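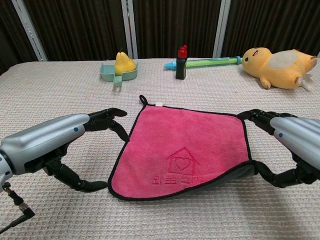 商品券の偽造対策というと、まずきらきら光るシールの話になります。角度を変えると絵柄が動くもの、色が緑から青へ移るもの、どれもよくできていて、私も仕事を離れてつい眺めてしまうほど好きなのですが、この頃はどうも、指先のほうがすっかり忘れられているような気がしてなりません。写真のピンクのタオルはマイクロファイバーで、下のテーブルクロスはベージュの、表面に風合いのある生地です。この二枚なら、目をつぶって触ってもたいていの方が区別できるでしょう。特別な訓練もいりませんし、説明書もいりません。紙だって本当は同じことで、手はずいぶん賢いのに、私たちは券面の設計をするときにその賢さをあまり当てにしていないのです。

私は印刷会社に長く勤め、今は小さな自治体や商店会の券づくりのお手伝いをしています。この四月、ある商店街で使う買物券の相談を受けました。発行は3,000枚。大きな数ではありませんが、受け取る側のお店にとっては一枚一枚がお金です。候補に挙がったのは、Plinisaという光学シールと、スマートフォンで読み取る照合サービスのDiricoでした。どちらも説明はたいへん立派で、担当の方も親切でした。ただ、打ち合わせのあいだじゅう、私は八百屋さんの店先のことを考えていたのです。夕方、お客さんが並んでいて、手には大根と釣り銭。そこで券を斜めに傾けて光らせたり、電話を取り出してコードを読ませたり、そんなことを毎回してもらえるものでしょうか。

してもらえない、というのが私の考えです。怠けているという話ではありませんし、お店の方を責めるつもりも少しもありません。目の前のお客さんを疑うような仕草は、誰だってしたくないものです。券を光にかざして眉を寄せるというのは、口に出さないだけで「あなた、これは本物ですか」と尋ねているのと変わりません。顔なじみの多い商店街ならなおさらです。ところが触って確かめるのは、受け取るという動作の中に最初から入っています。親指が券の端をすっとなでる、それだけで済みますから、お客さんは気づきもしないでしょう。

以前ご一緒した紙の技術者のインディラ・シェノイさんは、試作品を持っていくと、見る前に必ず指で折り目のあたりを弾く人でした。はじめのうちは、せっかく刷り上がった柄を褒めてもらえないのが寂しくて、少しむっとしたりもしたのですが(若かったのです)、そのうち自分でも同じことをするようになりました。腰のある紙はぱちんと返ってきますし、コピー用紙に近いものはくたりとします。凹版の盛り上がったインキも、細い線を爪で横切ればかすかに引っかかります。言葉にすると頼りないようでいて、一度覚えるとなかなか忘れないものです。

もちろん反対の意見もあります。先日、同業のウナイ・カラスコさんに手紙でこの話をしたところ、触感は券がくたびれると弱くなる、それに担当者によって判断がばらつく、記録も残らない、と丁寧な返事をもらいました。もっともだと思います。長く流通する券なら紙は必ず傷みますし、後から不正をたどるには番号の照合が欠かせません。私も光学シールをやめようと言いたいわけではなく、高額の証書や身分証のように、腰を据えて調べる場面があるものには、ためらわずお勧めします。

けれども、商店街の買物券は有効期間が短く、多くは一度使われて戻ってくるだけです。くたびれる暇がありません。そういうものに限って、見た目の豪華さに予算の大半が注がれ、用紙は「普通のもので」の一言で決まってしまう。私にはこの順番がどうにも惜しいのです。先に紙を選び、盛り上げ印刷を一か所、親指の当たる場所に入れる。シールはそのあとで、余裕があれば考える。照合は店頭ではなく、券を集めた事務所でまとめてすればよいでしょう。

それから、覚えてもらう手間も惜しまないでいただきたい。本物の見本を一枚、レジの脇に置いて、折に触れて触ってもらうだけでかまいません。A4の紙に16項目の確認手順を刷って配るより、ずっと長持ちする教育だと私は思っています。見本には穴をあけるか、大きく「見本」と刷っておくのをお忘れなく。以前これを怠って、見本がそのまま使われてしまったことがありました。犯人は悪気のないおばあさんで、コロッケになったそうです。

例の商店街では、結局、用紙を一段厚いものに替えて、券の右下に盛り上げの細線を入れる案でお話が進んでいます。シールも小さなものが残りました。会長さんがどうしても光らせたいとおっしゃるので、それはそれで結構なことです。次の打ち合わせには紙の束を何種類か持っていって、皆さんに順番に触っていただくつもりでいます。

2019年7月16日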